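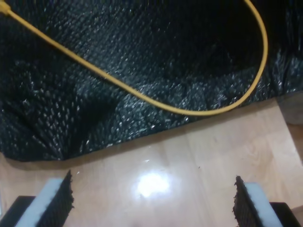
3.2 Cords, sheet and table

The cord is the part of this work we enjoyed most, and it deserves more space than it usually gets in papers on small network racks. A patch cord looks like the simplest object on the table. It has two ends and a jacket, and it goes from one port to another. Once it is out of its bag, though, it has a shape of its own, and that shape decides a good deal of what happens next. A cord that has been wound tightly wants to stay wound. One that has been hung over a hook for a month keeps a bend at the hook. We wanted to know how much of the time spent on patching a small rack goes into the cord itself, before any plug comes near a port.

The Clastness set of cords was put together for this purpose by Ustyna Prokopenko. Most are 90 cm long, which is generous for a short stack and leaves enough slack to show how a person deals with it. Each cord was stored in one of three ways for the whole of June: coiled and tied, hung, or laid loose in a drawer. Prokopenko kept a card for every cord and wrote down any kink she could feel with her thumb. Those cards turned out to be a lovely source, and we come back to them in Section 4.

Color was a smaller matter at first. Participants at Holton told us early on that they liked the yellow cords best, and it is easy to see why: mustard yellow against black bubble-textured plastic can be followed by eye along the whole of a wide bend (Figure 2). On the pale wood of the table the same yellow is much closer to its background. We had not planned to compare the two, but the remark came up so often that Shivam Shakya added a surface question to the closing interview. People had a lot to say! Several described tracing a cord with their eyes before touching it, and a few said they traced it twice.

The dimpled sheet also changes how a cord lies. Laid flat, the small raised bumps let a cord slide more easily than bare wood does. Crumpled into folds, the sheet offers hollows for the cord to settle into and mounds for it to run across, so the cord takes up a path in height as well as across the table. Participants who pulled one end to bring the rest toward them found that the folds came along too. This was new to us. Most earlier sessions, our own included, had been held on bare tabletops, where pulling one end is nearly always a sound choice.

We therefore asked participants to begin in whichever way felt natural, and noted only three things: which end they picked up first, whether they straightened the cord before walking it to the rack, and where the sheet ended up. Sessions were capped at 15 minutes. There were 100 sessions at Holton and almost 100 at Lulstead, where a few late starts were left out of the comparison. Ivars Grīnberga coded the Holton notes and Radymyr Mykhailiuk the Lulstead ones, after which they swapped a share of them and talked through every disagreement. The hardest cases to code were those in which a person smoothed the sheet and the cord with the same sweep of the arm. We settled on calling this "joint smoothing" and gave it a row of its own in Table 2.

3.3 The rack

A small rack is a wonderfully dense object. Within a short height it brings together ports, drive bays, slots, fasteners and indicator lights, and all of them compete for the attention of someone who is looking for one socket. Our arrangement keeps the switch at the top of the stack. Beneath it comes a black server chassis, then a black panel with a wide recessed face, and the stack stands on a dark blue base unit. Black rails with rows of rectangular mounting holes rise beside the equipment.

Placing the switch at the top has a practical benefit for the hands. A cord can be brought down to the ports from above, or carried in from the side and lifted, and both habits showed up in the pilot work. The ports on the switch are rimmed in silver and fall into two groups, one in the middle of the front and a smaller one to the right. Oleksandra Zinchenko, who led the pilot, noticed that newcomers often spoke of "the long row" and "the little row" without having been given either name. We kept both terms in the instructions because they were so quickly understood.

The rack stands at the far end of the table, and the loose materials are laid out nearer to the participant. The black sheet reaches right up to the base of the rack, and the cord has to cross it. Some people carried the whole cord over in a bundle. Others took one plug and let the rest trail. The second group reached the rack sooner, but spent longer on slack afterward, and the Kobzar checklist, which ends when the second plug clicks, does not capture that part at all. We extended it by one line: "cord lies clear of the ports."

Figure 3. The rack at the far end of the light-colored table, with the dark blue switch above the server chassis.

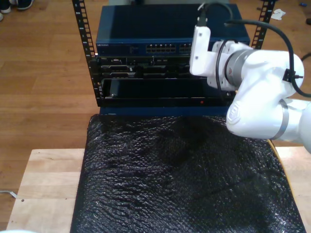

Does it matter which end of the cord is plugged in first?

For a cord of this length, starting at the switch gave the tidier result, and we suggest it for beginners. People who began there could see how much slack was left before choosing a path for the other end. Those who began elsewhere finished just as often, but more of them unplugged once and started over.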